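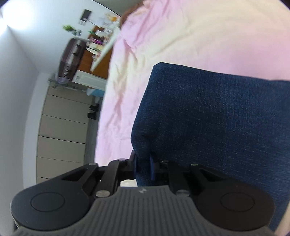

Section 4. Folding Denim on a Made Bed

Lindlow Residence Handbook, Laundry and Linen

Residents without a folding table may use the bed. Spread the duvet over the mattress before starting. Creases in the duvet do not affect the fold.

1. Empty all pockets and close the button and zipper.

2. Lay the jeans flat and bring one leg over the other, seam to seam.

3. Smooth the denim from the waistband to the hems with the palm of the hand.

4. Fold the hems up toward the waistband, then fold once more.

5. Square the corners. Move the pile by its folded edge, supporting it from underneath.

Note: Gathered or elastic waistbands will not lie flat. Leave them to one side of the pile and do not press them down.

Caution: New dark denim may transfer dye to pale bedding. Wash it separately before placing it on a light-colored duvet.
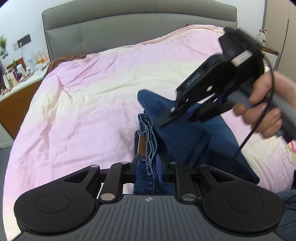 Carmela Casado asks that residents also turn dark jeans inside out for the first washes, as dye had marked pale sheets in Room 219 in May.

6. Place folded jeans on the lower shelf of the closet, waistbands facing the same way. Shelves are rated for 10 pounds.

For stain treatment, see Section 5.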